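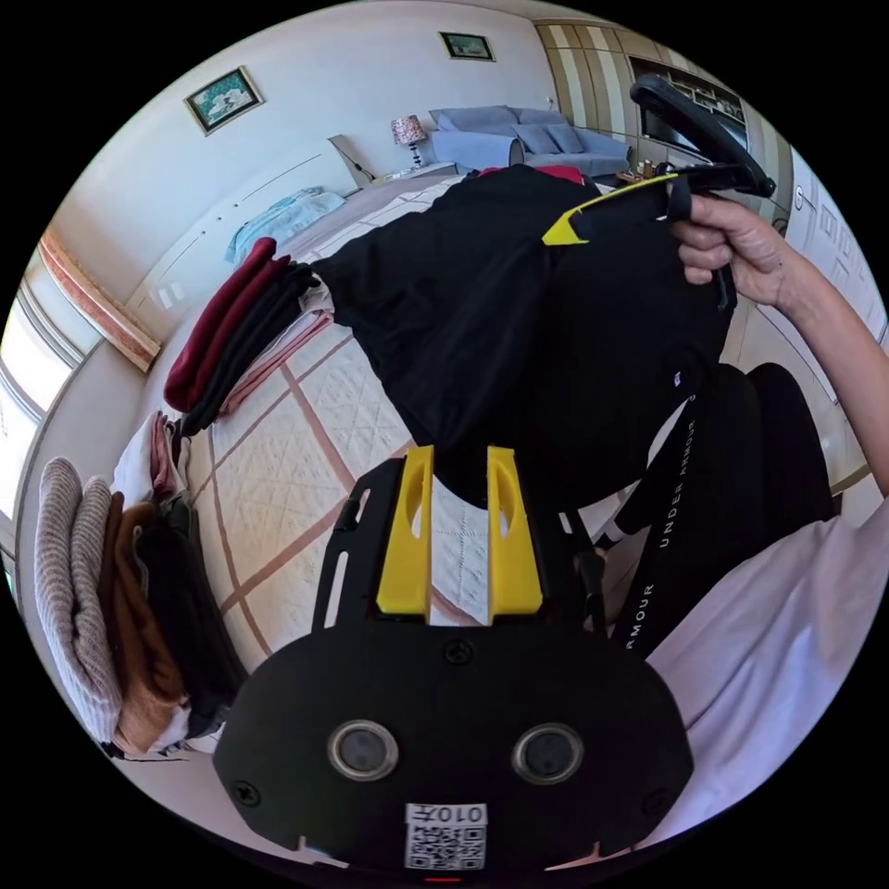 Garment care covers the washing, drying, folding and storage of clothing so that it keeps its shape, colour and fit. Practice depends mainly on the fibre and on how the cloth is made. Knitted fabrics stretch under their own weight, and a garment picked up by one end, like the black one shown being lifted by hand, carries most of its load on the part that is held. Heavy knits are for this reason usually moved with both hands and dried flat.

Washing
Cotton and linen tolerate hot water and strong spinning. Wool shrinks when heat and rubbing cause the scales on its fibres to lock together, a process known as felting. Polyester dries quickly but holds body oils, and sportswear made from it is normally washed at a low temperature without fabric softener, which leaves a coating on the yarn and slows the movement of sweat.

Dark dyes
Black and navy cloth shows wear earlier than pale cloth. Loose dye is lost mostly in the first few washes. Turning the item inside out reduces rubbing on the outer face.

Folding and storage
Folding methods differ in the number of creases they leave. The Anasitz fold, used in shops, brings the sleeves behind the body and makes 3 creases. The Chow fold begins with the garment laid flat and ends in a roll, and is common in travel packing. Woven shirts are generally hung, while jumpers are kept on shelves to avoid marks at the shoulder.

See also
Laundry symbol
Felting
Textile fibre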